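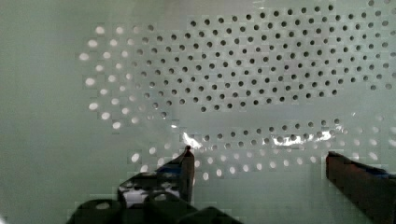

Plaluvum Teaching Lab, Manipulation II course staff
Handout for Unit 6, posted Mar 27, 2023

Comparing fingers, wrist cameras and controllers

Welcome back, everyone. In the last unit we spent most of our time on the arm itself, and I promised that we would get to the part that touches things, so we're finally there (and a little behind the schedule I gave you in September, for which I apologize). Please read these notes before your lab slot and bring a printed copy if you can, as the tables at the back of the lab book refer to the headings used here.

What we are comparing

We have two sets of fingers for you. The Funico set is narrow at the tip and fairly stiff. The Lindqvist set is broader, with a softer pad, and it closes more slowly at the same command. You'll run both on the same tasks with the same controller settings to begin with, and only then will you be allowed to tune anything. I know it is tempting to tune first! Every group wants to, and I would have wanted to as well, but once you have changed the closing speed for one set and forgotten to change it back for the other, your whole afternoon has to be repeated.

Start with the thin-walled plastic. A rim is a lovely test for a gripper, much better than a block, because the fingers have to go on either side of a wall that bends when you push it and curves away from you along its length. If the wrist is rotated even a little from the direction of the wall, one finger lands early and pushes the thing along. Write down the wrist angle at contact for each attempt, along with the gap between the fingers when you began to close.

White, shiny, perforated plastic is also hard on the camera. Highlights slide over the surface as the wrist moves, and the holes look dark or bright depending on what is behind them, so a method that hunts for edges will find a great many of them and very few that you care about. Try your rim detector with the lamp on and then with it off, and note which frames you would trust. If compression is turned up on the stream, turn it down before you blame the detector. We lost most of a lab session to that last year.

The tabletop task

Once you are comfortable with rims, we move on to a mixed table: plates, cups, a bottle on its side, play food, and an appliance at the edge of the work area for the arm to stay clear of. Home the arm, check that the cables can follow the wrist through a full turn, and then run your first approach at quarter speed with a hand near the stop button.
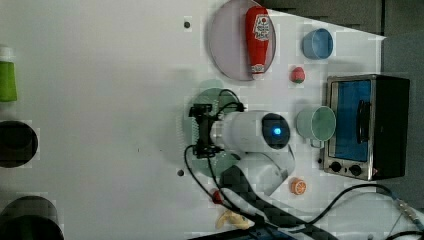 I would like each group to do 25 attempts per finger set before looking at any results. When we pooled the earlier groups' logs we had 244 usable attempts, and what struck me was how much of the difference between groups came from the approach height and how little from the fingers. So set the approach height once, write it at the top of your sheet, and leave it be. The closing speed stays at the default too.

A squeeze bottle on a plate deserves a paragraph of its own. It can roll, it gives under the fingers, and the weight moves around inside it if there is anything in it. Weigh yours on the bench scale and record the figure in grams. The one I used when preparing these notes came to 633, and the narrow tips did hold it, though it swung a good deal when I lifted off center. With the broad pads I had to come in 14 millimeters lower than planned to stop it turning in the grip - please see whether you find the same, and tell me if you don't.

Cups are kinder. Take them by the wall or across the whole outside, whichever your opening allows, and log the two kinds of grasp separately.

Overhead view or wrist view?

Both, if you ask me, but you'll need to argue for it in your report. The overhead view gives you the layout and keeps giving it to you until the arm comes across and hides whatever you are reaching for. The wrist view improves as you get closer and then, in the last stretch, the fingers fill a good part of it. 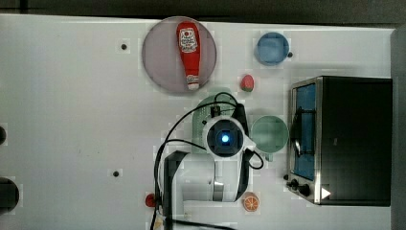 So the question to take into your write-up is when to hand over from one view to the other. The Itden controller lets you set this as a distance above the table, and it will log the moment of the switch for you. Try three distances. Keep the object positions the same between them, using pencil marks if you need to, and wipe the marks off afterward.

What to hand in

One sheet per finger set, with failures sorted into slipped, pushed, missed and stopped by the operator.
A page on the camera handover, with your three distances.
A short paragraph on which fingers you would choose for the mixed table, and what you would change about them.

Reports may be handwritten. Please charge the label printer when you leave, and return both finger sets to the drawer with their screws in the bag.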